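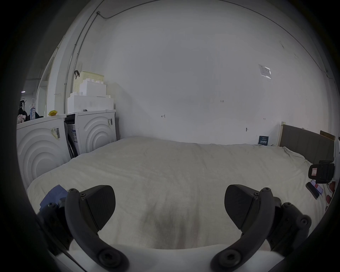
Good housekeeping rules for hand-held grippers are mostly about the ten minutes before you pick the tool up, and I say that as someone who has now been through the Irkivmont rooms with a clipboard more often than I care to admit. The grippers themselves are sturdy things and they forgive a lot. Rooms are less forgiving! Take the bed station, where two washing machines stand right beside a big cream duvet, with foam blocks and a plastic basket stacked on top of one of them and clothes piled on the other, and where a phone lies face up on the bedding. All of that is allowed in a room set up for household tasks. It does mean that you, dear operator, should read the list below with that kind of room in your head.

Bed and Laundry Station – Operator Checklist with Comments
Room check carried out 21st September by Elfriede Brunner
Comments by Elfriede unless marked otherwise
Sheet 286, replaces the August sheet

1. Finger pads clean, both sides
OK. Wipe them with a plain damp cloth and let them dry before the first grasp. Please don't use the hand cream wipes from the kitchen drawer, which leave a film you will be fighting all afternoon.

2. Screws at the base of each finger snug
OK after tightening. I found one a little loose on the spare tool and none on the tool in use. Finger tight plus a small nudge with the key is plenty – Rupert stripped a thread in August by being too thorough, and he has been very gracious about my mentioning it here.

3. Fingers open and close all the way without rubbing
OK. Do it 3 times, slowly, and listen. A dry squeak goes on the Gever log even if it stops by itself.

4. Phones and small electronics
Comment. If a phone is part of the task, it stays on the bed and gets written on the task card. If it is yours, it goes in your pocket or the tray by the door. I would rather ask you twice than watch a phone get folded into a duvet.
Note from Marlies Frei: could we have a bigger tray? We could. It's ordered.

5. Items stacked on the washing machines
Comment. Light things only, as we agreed with Mayrhofer when we wrote the rules. Foam blocks are fine, a basket on top is fine as long as it sits steady when you press one corner with a finger. Straps should be tucked in where you can manage it, as a hanging strap is very easy to catch with a wrist or an elbow.

6. Gaps and open panels
Action needed before each session. Keep hands, sleeves and gripper fingers out of the gap between machines, and treat any open panel as live until Mirjam Kälin has signed for it. She is quick about it and she doesn't mind being asked. No laundry machine is to be plugged in for a grasping task, full stop.

7. Floor and walking path
OK. Walk the path once without the tool and once with it. You are wider than you think with a gripper in your hand, and you tend to look at the fingers and forget your feet (I certainly do).

8. Notices and wall marks
OK. Leave taped notices where they are. Pencil marks on the wall are not to be rubbed out without asking Hortensia Cáceres first.

9. Bedding
OK. Smooth the duvet with your hands before starting, and check under it for anything hard. Wrinkles are welcome, forgotten scissors are not.

10. Stopping
Read aloud with every new operator. If something slips, let it fall. If somebody comes into the room, open the fingers, lower the tool and say hello. Breaks are taken every 7 task cards, and yes, this includes people who feel fine.

Open points
Tray for phones: Marlies, on order.
Panel sign-off sheet: Mirjam, to hang by the door.
Spare tool: back to Bruris for a look at the loose screw, Rupert to pack it.

Questions about any of this can come to me at my desk, any morning, and I'm always glad of the company.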